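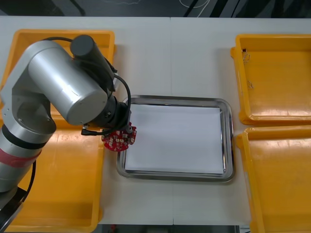
Kitting is the step between stores and assembly in which the parts for one unit are brought together in a known place and a known order. In these notes a kit is the full set of parts for one unit, a bin is a container holding one part type, and a tray is the container in which a kit is presented. The layout used throughout the section is the plain one: yellow plastic bins at the sides, a stainless-steel tray in the middle lined with white paper, and populated boards such as the round red one kept apart from anything with a lead on it. Students who did the Nakmont exercise in March will know the arrangement under the name "center tray".

## 4.1 Bin assignment

One bin, one part type. Where bins run short, two types may share a bin only if they cannot be confused by touch or by outline. Leaded parts and bare boards never share. A lead will find its way under a component and lift it, and the damage is seldom found before test.

Bins are assigned by frequency of use:

- most used part: nearest bin, operator's preferred side
- bulky or awkward part: a bin with free space above it
- small leaded parts: a shallow bin, spread out in a single layer
- spares: off the table

Do not fill a bin above the rim. In the Ammann layout, used in section 6, the limit is set at half the wall height.

## 4.2 The tray

The tray carries the kit and nothing else. Liner sheets are stacked flat, and the top sheet is removed when it is marked or creased. Plain paper is acceptable for the dry-handling exercises in this course. It is not an ESD-safe surface, and live product requires a dissipative liner and a grounded tray. Marks will be lost in the written paper for confusing the two.

Placement order in the tray follows assembly order, left to right. Boards go down component side up unless they have standoffs on the lower face, in which case they rest on the standoffs.

## 4.3 Handling round boards

A round board has no natural reference edge. Use a notch or cutout as the datum and state it on the kit sheet. Hold by the edge or by a standoff, never across the components. Where the outline is notched, check that the grip does not bridge a notch, as the board can rotate when set down.
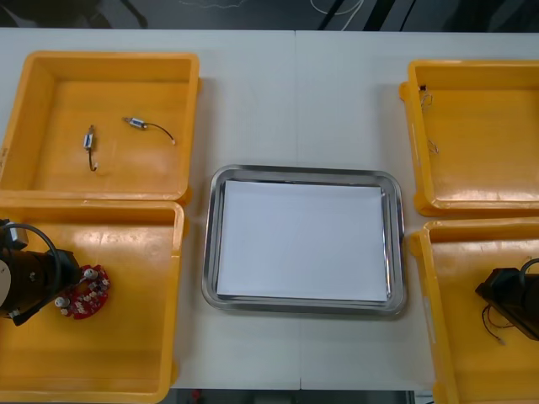
Juvuvetti objected to the single-layer rule when the draft of these notes went round, on the grounds that it wastes bin area and forces a refill every 23 kits. The objection is fair for high volumes. For the batch sizes in this course the refill costs less than untangling, and the rule stands.

## 4.4 Worked figures

The Tavness batch is 636 kits. Each kit takes 3 leaded parts and 2 boards.

- leaded parts: 636 × 3 = 1908
- boards: 636 × 2 = 1272
- refills at 23 kits per fill: 636 / 23 = 27.65, so 28 fills including the first

Round up at the last line only. Carry the 28 forward to the table in section 5, where fill time is added to the cycle.

Reading before the next session: section 5, up to the end of the line-balance table. Bring the kit sheet from exercise 3.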